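Home | Syllabus | Readings | Handouts | Contact

Handout 4: Ripening, and why fruit bowls go bad all at once

Hi everyone, these are my notes from the afternoon session, cleaned up a bit (only a bit!). If you missed the start, borrow Vlasta Vidmar's notes, she writes much faster than I talk.

So, two big groups. Climacteric fruit keeps ripening after it's picked: apples, bananas, avocados, pears, persimmons. Non-climacteric fruit pretty much stops where it was when it left the plant: oranges, mandarins, grapes, strawberries. A hard avocado on your counter is going to turn into something nice. A sour mandarin is going to stay sour, however long you wait.

What drives the first group is ethylene, a small gas the fruit makes itself. Once it gets going the fruit makes even more of it, breathing speeds up, starch turns to sugar, and the cell walls start to come apart. I love this part, I could do a whole semester on it.

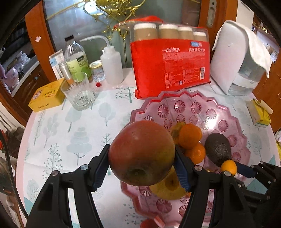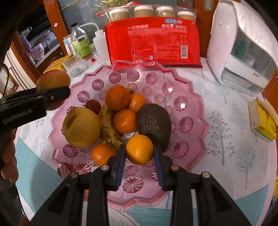 Fruit plates that mix both groups

Now, ethylene travels. An apple gives off plenty, so whatever sits next to it gets a dose too. Oksana Stelmakh asked if that's why her grandmother put an apple in a bag with green tomatoes, and yes, exactly that! Citrus reacts much less — the peel may change color, but you won't get a sweeter orange out of it.

Asian pears are a bit odd, by the way. Many of them are sold ready to eat and stay crisp, so please don't wait for one to go soft like a Bartlett. Some types make a lot of ethylene and some make very little, and the books don't all sort them the same way.

Cold slows everything down, but bananas hate it. Below roughly 55 F the skin goes gray and the inside may never ripen properly. Avocados can go in the fridge once they're ripe, not before.

For next time: put a banana in a closed paper bag with an apple, leave another banana out in the same room, and write down the peel color every morning for 9 days. Partners are fine. Blagoje Vlachou has spare bags if you need one.

Bring your color chart, and read the section on starch before class, we'll be doing the iodine test.

Related handouts
Handout 2: What a fruit is, botanically
Handout 3: Starch, sugar and acid
Handout 5: The iodine test
Handout 6: Cold storage and chilling injury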